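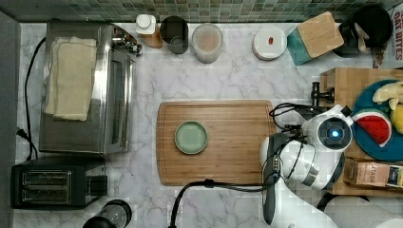
Arbeitsplatte mit Minibackofen, Toaster und Schneidebrett, rechts ein Teller mit Spielzeugobst.

Lesezeit: 1 Minute

Gemeinschaftsküche in Brurkolside wieder offen

Brurkolside, 22. Oktober 2021. Seit heute früh wird wieder gefrühstückt. Die Gemeinschaftsküche im Haus Carnden ist nach der Sanierung zurück, erster Kaffee um sieben, Andrang gleich ordentlich. Geschlossen war seit März.

Neu sind vor allem Wasserleitungen und Elektrik. Die weiße Marmorplatte mit der grauen Äderung bleibt, ebenso die kleinen Mosaikfliesen in Grün, Grau und Petrol dahinter. Auf der Platte stehen wieder Minibackofen, schwarzer Toaster und Wasserkocher. Dazu Dosen, ein Bambusbrett und eine Schachtel Tee. Für die Kleinen gibt es Spielzeugobst, Melone und Banane inklusive.

Kosten laut Trägerverein Wimia: 3534 Euro. Davon kamen über 2000 Euro aus Spenden, der Rest vom Förderfonds Moynihan. Eigentlich sollte schon im Sommer eröffnet werden, die Lieferung der Armaturen zog sich aber hin.

Geöffnet ist montags bis freitags, 7 bis 12 Uhr. Frühstück auf Spendenbasis, Tee und Kaffee frei. Maximal fünf Haushalte gleichzeitig, bitte vorher in die Liste am Eingang eintragen. Eigene Lebensmittel bitte beschriften, Unbeschriftetes wird am Freitag mittag aussortiert. Geschirr nach dem Essen selbst abwaschen und wegräumen, Handtücher sind vorhanden.

Abends bleibt die Küche vorerst zu. Ob sich das ändert, will Wimia im nächsten Rundbrief mittteilen.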